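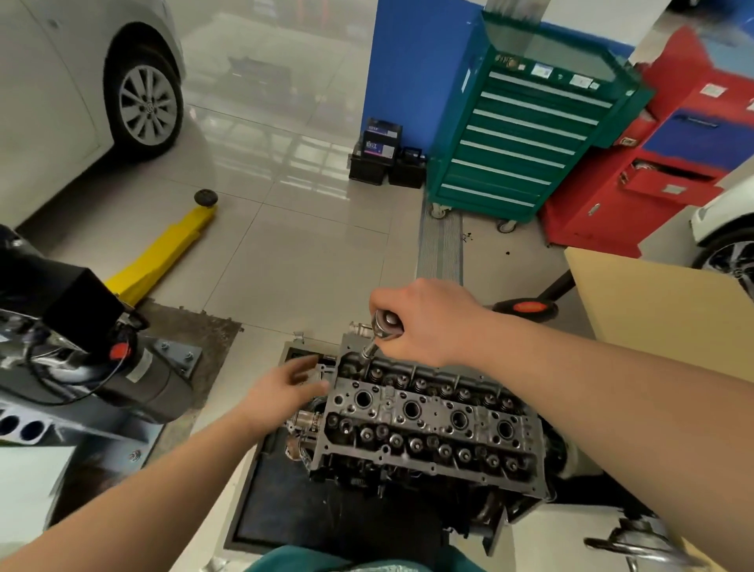 **Progress report to the Flullar Fund, 16 October 2023**
Prepared by Mavis Benavides, workshop manager, Potgieter Engine Works, Drutberg

We're past the halfway mark and there is a lot to tell you!

**What is running now**

The parts washer and the storage carousel both went live in August, and the Hirnari scheduling software now feeds jobs to the two of them. A mechanic scans a job card, the carousel brings the tray round, and the washer picks its own cycle from the part number. Before this, Otis Escobedo and Sena Ankrah were each losing a good chunk of every morning to scrubbing castings and hunting for valve parts. They now spend that time on engines, and you can feel the difference on the floor.

The carousel holds 700 part lines. Loading it took 20 evenings (more than we had planned, and thank you for agreeing the overtime).

**What stays in people's hands**

Stripping and rebuilding cylinder heads is still bench and stand work, with a ratchet and a good pair of eyes. We looked at automating some of the bolt work with Devendra Kashyap from Hirnari, and he agreed with the mechanics that our mix of engines is too varied for it to pay. I was pleased he said so in front of everyone, as there had been some worry about jobs. No posts have gone, and none are due to.
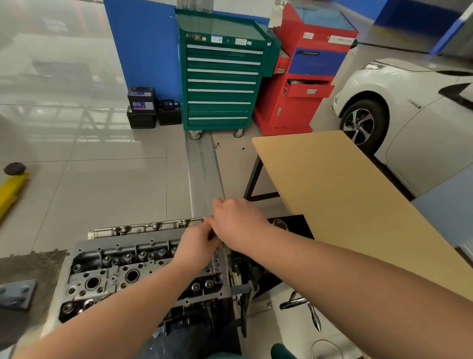

*Cylinder head work in the main workshop.*

**Training**

Staff have done 72 hours of training between them. Sena has taken to the scheduling screen so well that she now sets the washer queue for the whole shop, and we have regraded her post to match. Otis was the loudest doubter in spring and has since asked for a second scanner, so he can book parts from the stand without walking back!

**Problems**

The washer stopped twice on a blocked filter. Tobias Holloway has added a filter check to the closing round. The software also lists a few older engines under the wrong part family, and we are correcting those by hand as they come in.

**Next**

- Second scanner, already ordered
- Link the carousel to supplier reordering
- Short survey of the mechanics, results in our next report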